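**FOR IMMEDIATE RELEASE**

June 28, 2021

**Drekard starts spare lead scheme – send us the drawer of cables you never open**

Drekard, the small reuse firm behind the Bronance repair days, today opens its spare lead scheme to homes, schools and offices. Free to join. Post a box or drop it off, we sort what's in it and pass the good ones on.

Sorting is done by hand on a table, one box at a time. Power leads first, then everything else.
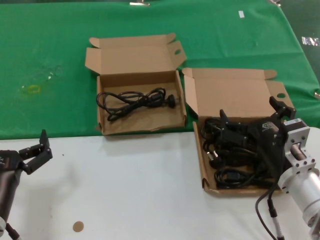
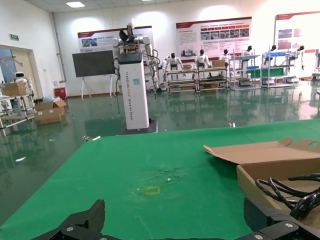 *Black cables in open cardboard boxes on the green-topped sorting table.*

The scheme had a quiet trial in March with 3 offices taking part. More than 500 leads came in. Most were plain black power leads, the sort that come with a monitor or a printer and get left behind when the kit goes. Plenty were fine. They just had no home.

"People keep them in case, and then they move house and take the lot with them," said Tetteh Annan, who runs the scheme at Drekard. "I had a carrier bag of them under my own stairs for years. A school will pay good money for the same lead somebody else is about to bin. That was really all the thinking we did."

Target for the first six months is 1000 leads checked and rehomed. Schools get first pick, then community groups, then anyone who asks.

**What we take**

- Power leads with the plug on, any length
- Monitor and computer leads
- Extension leads (no reels please)
- Chargers, if you know what they belong to

**What we can't take**

- Cut or taped leads
- Anything with a scorched plug
- Batteries of any kind
- Loose plugs and fuses

**How to pack them**

Use a cardboard box with a lid that closes. An old shipping box is ideal. Loop each lead loosely and lay it in – don't wind it tight round the plug, it strains the wire at the neck. No need to label or untangle everthing, we do that this end. A sheet of paper in the bottom is handy if the box is a bit worn. Please don't fill it so full the flaps bulge, couriers won't take them.

Leads that fail the check go to Ametepe for stripping, and the copper is sold on to help cover postage. Boxes are flattened and used again where they can be.

Drop-off points are open now at Drekard and at the Plondov centre, side entrance. Postal labels on request, allow a few days for these as we are a bit behind.

**Notes to editors**

Drekard collects, checks and rehomes small electrical items. Bronance repair days carry on as normal and are not effected by the new scheme. Interviews with Tetteh Annan can be arranged through the Drekard press desk – mornings are best.

ENDS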